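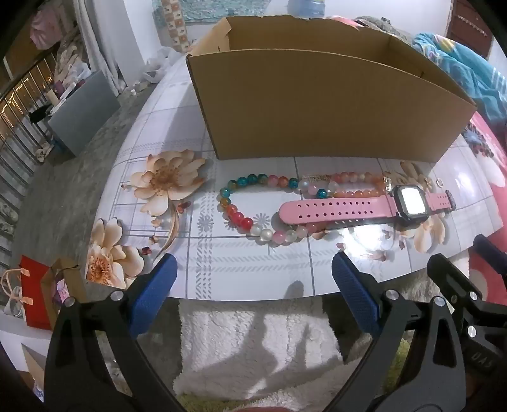 Insights > Fulfillment > Small Goods

Picking by hand, teaching by hand: a shift lead on automation at Trandcombe

8 min read

Trandcombe handles returns and repacking for sellers of jewelry, watches and small accessories. Its Bratley site has run two robot packing cells since March, both built by Fehr, and part of the staff now spends its shift recording the work with hand-held grippers. The shift lead interviewed for this article started on the packing benches, moved to quality control, and now divides the day between the cells and the recording group. The company asked that staff not be named.

The first subject was the split of work between people and machines. The cells take single items in rigid packaging. Anything soft, tangled or loose goes to a bench.

"Beads are the hard case," the shift lead said. "A strand has no fixed shape. You pick it up at one point and the rest goes where it wants. If there is a second strand lying over it, you have to decide which one is on top before you close the jaws. A packer does that without thinking. The cell stops and asks for help."

A stop of this kind is called an assist. The cell turns on an amber light, an operator looks at the item on a monitor, and the operator either marks a grasp point or sends the item to a bench. In the first full month of operation the site logged 702 assists. The most recent month had 122. The shift lead was careful with the comparison.

"Part of that is better software. Part of it is that we got stricter about what we feed it. If you route all the necklaces to the benches, the number drops and the machine hasn't learned anything. I put both causes in the monthly report."

The recording group exists to reduce the second cause. Each recorder holds a gripper with two padded jaws and a camera mounted on it, and packs goods with that tool instead of with fingers. The recordings go to Fehr as training material. A typical task is a few bead strands, a charm and a watch on a patterned cloth, with an open carton behind them. Plain gray surfaces were used at first and were dropped.

"The early sets were all on the same bench mat," the shift lead said. "The model did well on the bench mat. Now we want flowers, grid lines, a lit watch screen throwing glare on the cloth, bags on the floor. We record away from the benches for the same reason."

The tool changes how people work. Fingers can slide under a flat object. The jaws close from two sides only, so a watch strap lying flat has to be approached across its width, and a small ring can be missed if the pads are not level with the table. New recorders tend to rush the approach. The site standard is to pause with the jaws open over the item, close, lift straight up, and lower into the carton before opening. Dropping an item from the carton's rim counts as a failed take.

"Packers hate the first week. They are fast people and the tool makes them slow. A good packer isn't automatically a good recorder. Some of our best ones went back to the benches and I didn't argue."

Recording is paid at the quality control rate, which is above the packing rate. It is also limited to 100 takes per shift. The limit came from the staff, after complaints of wrist strain from the weight of the tool, and it has stayed in place through two requests to raise it. Eight people are trained at present, and they rotate with the benches every half shift.

Asked whether packers see the work as training their own replacement, the shift lead did not dismiss the question.

"It gets said in the break room, and it's a fair thing to say. The headcount at Bratley is the same as before the cells. I can tell you that. I can't tell you what it will be in two years and I don't sign anything that says I can. What has changed is the hiring. We used to take on temps before the holidays to do the rigid boxes. We took on fewer this time."

Trandcombe's other site, at Drukwood, will receive one cell later on. It will start with boxed watches only. Loose jewelry stays on the benches there until the Bratley cells can separate two crossed strands without an assist, a test the shift lead runs at the start of each early shift, at 6 a.m., with the same two strands.

"They passed it twice last week," the shift lead said. "Not in a row."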